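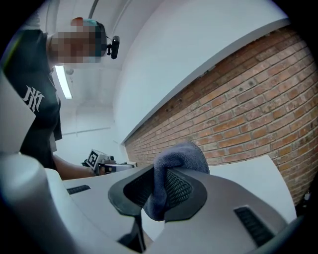
blue-grey microfibre, folded up

Thread: Microfibre or old flannelette for glasses and lenses?

kha_vo39
I'm a total convert to microfibre! Washed a pile of them on cold, no softener, hung them in the shade, and my specs have never been clearer. What's everyone else using? Mum swears by flannelette pyjamas cut into squares and I can't talk her round.

Zinash B
Your mum's right, sorry. Old flannelette that's been through the wash for years is lovely and soft, and it costs nothing. I've still got squares from my kids' winter sheets.

yogesh_g
Flannelette leaves fluff all over my binoculars. Microfibre every time, but keep the lens ones well away from the kitchen ones. I picked up a 4 pack from Skindico in Fleston last August and they're still going strong.

Zinash B
Fluff means it hasn't been washed enough! Give it another year.

neelamc
Can we talk about softener? I used it on mine for ages and wondered why everything went streaky. A hot wash with plain soap flakes brought most of them back to life, I was so chuffed.

yogesh_g
Hot? I'd stick to warm, the tag on mine says 40 tops.

neelamc
Mine have no tag, so I live dangerously :)

kha_vo39
Loving this. Going to do one lens each way tonight and let Mum judge.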